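Sunday, late afternoon

Feet up at last, tea in hand, and what a good day's shopping that was! I finally got down to the new produce room at Stillville, the one I've been meaning to try ever since Kamolrat shut its greengrocery side, and I want to get it all down before I forget what I liked.

Herbs first, always. I have a real weakness for a big leafy green bunch next to a carrot with its top still on – the colours cheer me up before I've cooked a thing.

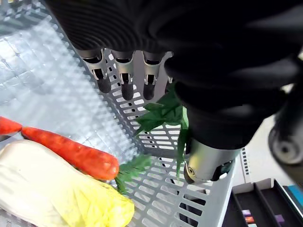
Put the herbs in last or they'll be squashed flat by the time you're home, came the advice from the next shopper along, and wrap them in a damp tea towel the minute you're in the door. I've done it tonight and they're standing up beautifully in the fridge.

I do love a proper basket too, the grey kind with holes in the sides and a handle that stands up. You can rest it on a table and have a good think.
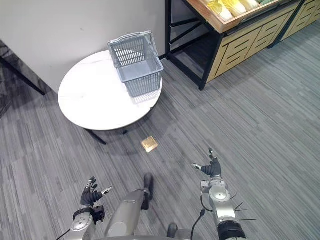 And I needed a think, as my list had soup on it and my head had gone straight to pickles. Soup won, nearly. I'm making both – 20 minutes of chopping for the soup, then the big jar comes down from the top shelf.

Best of all were the wooden bins, each with its own vegetable, bitter melons beside the cabbages and carrots by the cucumbers. I could have stayed till closing.

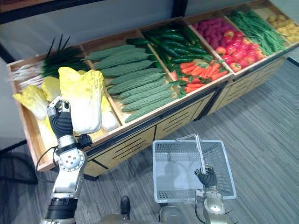

For the week

Napa cabbage, salted overnight, 3 spoons of chilli.
Bitter melon with egg, Monday if I'm brave.
Carrot tops chopped into something, anything!
Ring Flistia about more jars.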